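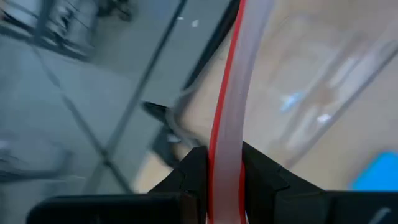
Libor Trnka wrote:
> Got the Tistell record in the mail and played side one twice before
> supper. The drums are way too loud on the opener and the singer gets
> buried. Am I the only one who liked the demo versions better?

You may be, Libor! I love how the drums sit on this one. Put it on in the car and the opener makes total sense, especially when the second guitar drops out and it's just kick drum and that goofy organ (same organ as on the Mikham single, I'd bet money on it).

I'll give you the vocals on "Lelesitz" though. I had to read the lyric sheet to get the second verse, and it's the best verse they've written.

Has everybody heard the B-side yet? Six minutes, no chorus, and the ending just keeps climbing - I played it for my sister over the phone and she made me start it over. The pressing is 800 copies and mine is number 548, so don't wait too long if you want one.

They're touring in September. No dates for us so far, but I'd drive a long way for this one. Anybody want to split gas?

Also, Libor, do you still have those demos? My copy of the third one skips.

Austra Pētersons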